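Folding Tips From the Software Side of the Bench

I write software that teaches machines to fold laundry, and over the last few months my tips list has turned into a weird mix of housekeeping and programming. I'm posting the whole thing, because half of it will help you if you have a linen closet and the other half will help you if you have a planner that keeps timing out.
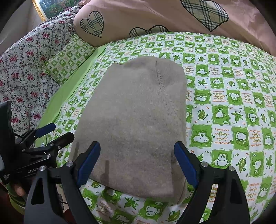

So, fleece. Everybody starts with dish towels because they're flat and square and cheap, and then they move to fleece and everything falls apart. Fleece is fat. Fold it twice and the edges roll over into a soft curve, and the corner detector you were so proud of goes hunting for corners that aren't there anymore. I lost most of March to that. What finally worked was dropping corners after the first fold and fitting one loose outline around the whole bundle. Then pick the grasp from the longest straight stretch of that outline. Simple, ugly, still running.

Seams are not edges
A seam across the middle of a folded cloth looks an awful lot like a boundary to a perception model. Ours would happily cut a piece in half along the stitching and plan a fold for each half! Two things helped. First, we gave seams their own label, separate from edges. Second, we check for a step in depth on both sides of the line. If the cloth is the same height left and right, it's stitching, leave it alone. (Folding by hand? Seams are your friend. Line them up first and the hems mostly take care of themselves.)

Use the ugly sheets
Please don't tune your segmentation on a plain white table. Mine was perfect on white and useless on every bed I own. Patterned bedding is where you find out what you've got - checks, cartoon animals, flowers, printed words, all of it. A checkered sheet is especially mean, since every square is a nice crisp rectangle just begging to be called a washcloth. I keep a stack of the loudest prints I can find at the thrift store in Trerville and run every new model version over all of them before I let myself feel good about it.

Printed lettering needs its own check, by the way. Ours used to read text on a sheet as wrinkles and try to smooth it out. It would pat away at the same sentence until I stopped it.

Fix the curve before you measure
If you use a wide lens close to the work, straight lines bow outward, and a cloth near the side comes out the wrong size. Undistort first, then measure, then plan. I had those steps in the wrong order for longer than I'd like to admit and I blamed the gripper the whole time. A checked fabric is handy for a quick look at this: if the rows come out straight after correction, you're fine. It's no substitute for a proper calibration board, fabric stretches, but it's a good sanity check before coffee.

Open wide, close slow
For thick cloth I have the controller open the fingers all the way, straddle the edge, and close in two stages. Stage one is quick and stops short of contact. Stage two creeps until the grip signal changes. Closing in a single move tends to push the pile ahead of the pads and you end up pinching fuzz. Same goes for your hands, really - slide under, then pinch.

Name your runs like you label your freezer
You know the mystery bag at the back of the freezer? That's my old data folder. Now every run gets the fabric, the surface and the number of folds in the name, in that order, typed before I start. I do the sorting in a little tool called Fleveo, which suits me because it lets me filter by fabric without opening anything. Last cleanup I went through 3270 clips and threw out 104 for having the wrong fabric tag. All of them were things I'd meant to rename later.

Give the planner a way to quit
Set a limit on retries. Mine is 3. After that it lays the cloth down, backs off and looks again from the start. Before I had the limit it would keep refining a bad grasp forever, a bit like me with a fitted sheet.

And fitted sheets, since everyone asks: I don't have a good answer in code. By hand, tuck the corners into each other, lay it on the bed, and fold the curvy sides in until you have a rectangle. The Ojala branch of our planner has a corner-tucking routine that manages two corners on a good day. I'll add a section if it ever gets to the other pair.

Small stuff
Lint on the finger pads changes the grip more than you'd think. Wipe them with a damp cloth between batches and let them dry.
Shake fleece out before folding it.
Save the planner settings with the run, in the same folder.
Afternoon sun across the bed will wreck your thresholds. Close the blinds or record at night.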